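From: Colin Oakley
To: Gredham Home Workshop list
Subject: Re: Soft-close runners – worth the money?

Lorraine Clegg wrote:

> Hi all,
> I've got an old three-drawer cabinet from the Goodwin sale and
> the bottom drawer drags something awful. I'm thinking of pulling
> out the old runners and putting in the Altent soft-close set. The
> shop says they'll carry 25 kg a drawer and last a lifetime. They
> want $239 for the 3 pairs. My brother-in-law swears by his.
> Has anyone fitted them to an older cabinet? Any regrets?
> Lorraine

Lorraine,

I'd keep my wallet shut for a bit. $239 is a lot to spend on a cabinet that has one bad drawer, and from what you've written the other two are fine.

First, the 25 kg. Ask the shop how that was measured. A load rating usually assumes the weight is spread evenly, the runners are dead parallel and the sides of the cabinet are square. Old cabinets are hardly ever square. I had one that was out by the thickness of a coin from front to back, and no runner on earth was going to be happy in it. Put new hardware in a racked cabinet and you'll have an expensive drawer that drags.

Second, "last a lifetime". Whose? The soft-close part is a little damper, and dampers wear. I fitted a set of Somier ones in our laundry and by the second August one side had given up, so the drawer now glides most of the way and then slams. The slides themselves are still good, I'll give them that. But I asked for a spare damper and was told to buy another pair of runners.

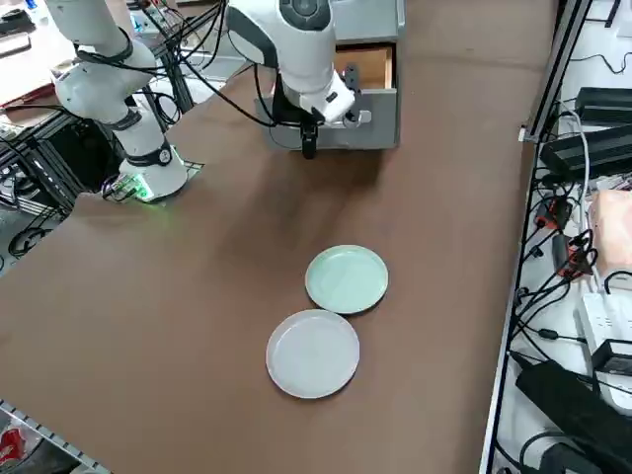

Third, your brother-in-law. I'm sure he's happy, but how old is his cabinet? If his was built for side-mounted runners in the first place, it tells you very little about yours. Most of these sets want a fixed gap on either side of the drawer box. Measure yours before you do anything else. If the gap is too small you'll be rebuilding the drawer, and if it's too big you'll be packing it out with strips and swearing.

What I'd try, in this order:

Take the bad drawer out and swap it with one of the others, if they're the same height. If the drag follows the drawer, it's the drawer. If it stays at the bottom, it's the cabinet or the runners.

Check the cabinet corner to corner both ways with a tape. Then check the floor. I have seen a perfectly good set of drawers thrown out over a low spot in the floor, when a bit of packing under one foot would have sorted it.

Vacuum the runners, wipe them down and rub a plain candle along them if they're wood on wood. On metal use a dry lubricant. Please don't use cooking oil, whatever that video says. It goes like toffee.

Look at what you keep in it. Bottom drawers collect the heavy stuff – mine had every tin of screws I'd bought since 2000.

If it still drags after all that, buy one pair of plain ball-bearing runners and see how you get on. They cost far less and there's no damper to fail. You can always go fancy later.

I'm willing to be told I'm wrong about Altent. Has anyone here had a set in daily use for more than a few years, in a cabinet that wasn't new? I mean your own set, not one you read a review of.

Lorraine, could you post the gap measurement, and say whether the runners are wood or metal?

Colin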